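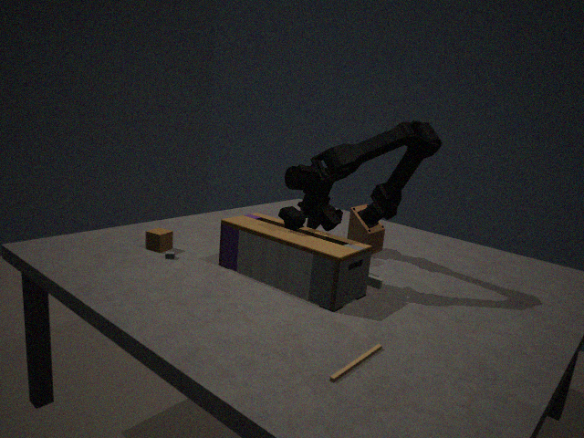

**Figure 3.** Box-packing task in simulation, with the arm above the opening of the box and several parts on the table.

## 4.2 Putting small parts away

The second group of tests deals with a chore found in most homes and workshops: clearing loose parts off a surface and into a box with a narrow opening. People do it with little thought. For a machine it joins two problems that are often studied apart, namely picking up objects of very different shapes and turning each one so that it will pass through the gap.

All trials in this section were run in simulation. Figure 3 shows the arm with its gripper over the long box. The parts differ a good deal in size, and the thin stick is the hardest of them. A cube can go in whichever way it is held, but a stick has to be brought close to the line of the opening before it is lowered. We set the lights low on purpose, as the store rooms at Curklow, where the task was first noted down, are poorly lit.

We compared two controllers. Osura plans each move from a known model of every part. Zistetley is a learned policy trained on 1920 demonstrations, most of them recorded by Temitope Abubakar. Each controller was given 121 trials, with the starting places of the parts changed every time. A trial ended when all the parts were in the box, when one fell off the table, or when the time limit was reached.

Osura did better on the blocks and worse on the stick. Its usual fault was to grip the stick away from the middle, so that it swung on the way up and met the rim at an angle. It made no attempt to correct this and pressed down until the force limit stopped it. Zistetley was slower on every part. It often put the stick down and took hold of it again, a habit that seems to come from the demonstrations, and it needed up to 32 seconds for a single insertion. It also left small blocks behind when they lay close to the wall of the box, where the gripper has little room.

Kumiko Hamada repeated part of the test by hand with a pair of tongs, to see how far the gripper itself was to blame. She also had trouble beside the box wall, but none with the stick. We take this to mean that the first fault is mainly one of hardware and the second mainly one of control.

Neither controller is ready for use without a person nearby. The contact model is also kinder than real surfaces are, and we expect the results on the bench at Onuoha to be lower. Those trials are described in Section 5.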